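Supplier wants to swap the tote bags two weeks before our conference, do I accept?

Posted in Promotional Products and Print, by bagsandbadges

I handle purchasing for a small trade association and we have our yearly members' conference in October. Back in August I ordered 72 canvas tote bags with a one-color logo from a distributor called Kirberg. We had a sample in hand before I signed off. It was a heavy natural canvas with a flat bottom and long handles, and everybody in the office liked it.

Yesterday afternoon I got an email saying the natural color is out of stock at the factory and they can offer "a comparable item" in the same price range. The comparable item is a thinner cotton bag with no gusset. They want a yes or no within a day so they can keep the print slot. I already paid 50 percent up front and approved the artwork.

The bags have to hold a hardback directory, a water bottle and a folder, so a flat bag isn't going to work well. The handles on the replacement are also shorter, going by the spec sheet.

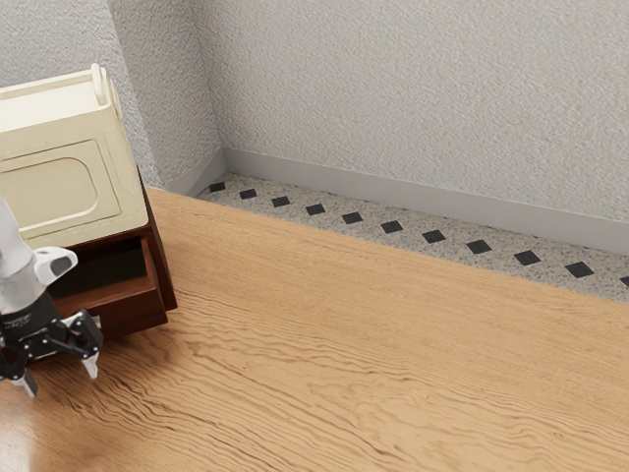 I called two other places. Petersen can do a similar canvas bag in seven working days, but the minimum is 80 pieces and there is a rush charge on top. The other one never called back. My questions are whether I can get the deposit back from Kirberg if I say no, and whether seven working days is a number I can trust. My boss would like me to take the replacement and be done with it, and I don't want to fight her on it unless I have a decent plan.

Our order form says "substitutions of equal or greater value may be offered in the event of stock shortage." It doesn't say anything about what happens if we turn the offer down.

quietcornerprint
Member, 7 helpful votes

I worked on the distributor side for a long time and now run a small print shop, so I've been on both ends of this one.

Look at the wording you quoted. It says substitutions may be offered. An offer is something you can refuse. I'm not a lawyer and you should read the rest of the form for anything about cancellation, but in my experience a distributor who can't supply the item on the order will refund the deposit when the customer pushes. What they may try to keep is the setup fee, meaning the screen or the artwork charge, if the screen has already been made. Ask them directly whether it has been. If nothing has been printed and no blank bags were ever bought for you, there isn't much for them to hold on to.

Don't answer with only a yes or no. Write back today and say that the substitute doesn't meet the order because of weight, gusset and handle length, and that it isn't of equal value. Then ask three things in the same email:

Is the same bag available in another color? Natural runs out first every fall because everybody orders it. Black or navy in the same style is often sitting in the warehouse. Your logo would need a light ink on a dark bag, but that's a quick change to a one-color job.

Is it available from another warehouse? Distributors usually buy from more than one supplier, and the person who wrote to you may have checked only the first one.

If neither works, what date will the deposit be returned, and to what card or account?

Keep it in email. If they phone you, send a short note afterward repeating what was said.

On the seven working days, ask Petersen when the clock starts. In most shops it starts when you approve the proof, and it stops when the goods leave the building. Shipping is extra. So seven working days can easily be ten or eleven by the time you have boxes in front of you, and that assumes you approve the proof the same morning it arrives. Have your logo ready as a vector file. A logo pulled off a website will cost you a day at least.

The minimum is not a real problem. You need 72 and they want 80, so you end up with eight spares, and people always ask for a second bag. The rush charge is the thing to negotiate. Ask if it drops when you pick up the order yourself, or if you take whatever thread and handle color they have on the shelf.

One more thing. Don't cancel the first order until the second shop has confirmed stock in writing. "We should have those" is not confirmation. I have seen people cancel on a Kirberg-type supplier in the morning and find out after lunch that the other place was out too.

marlowe_events

just take the substitute?? nobody keeps conference bags anyway. I've done these for years and they end up in the trash at the hotel. Spend the money on better coffee

threadcount_kc

I disagree with the answer above mine. If the bag has to carry a hardback and a full bottle, a thin one will get complaints on the first morning. We used light cotton bags one year and the handle stitching went on several of them before the opening session was over. We ended up handing out paper shopping bags from the gift shop.

A few things to add to what quietcornerprint wrote:

You can also buy blank bags yourself and have them printed locally. We did this with a blank canvas style from Arketti and took the boxes to a screen printer across town. It took four days in total, but the blanks were in stock and the printer had a gap. Call the printer before you buy. Some won't print on goods the customer brings in, and the ones that do won't replace any they spoil, so order a few more than you need.

If you can't get printed bags in time at any price, a plain canvas bag with a printed hang tag looks fine. Horuncombe does tags on heavy card and they turn ours around fast. Some of our members said they liked it better, because they could take off the tag and use the bag for groceries without a logo on it.

As for your boss, I'd put the two bags side by side on her desk if you can get hold of one of the replacements. Load both with the directory and a full bottle and let her pick them up. Failing that, send her one short email with the choices, the total cost of each and the latest date you can decide. Mine will argue with an opinion all day but she'll usually sign off on a table with prices in it.

bagsandbadges

Thanks, all. I wrote to Kirberg this morning using the list above and they came back with the same bag in navy, from a different warehouse, at no extra cost. They're sending a new proof with white ink at 4 p.m. I've asked Petersen to hold their quote until I have the stock confirmation in writing. The screen hadn't been made yet, so the deposit carries over.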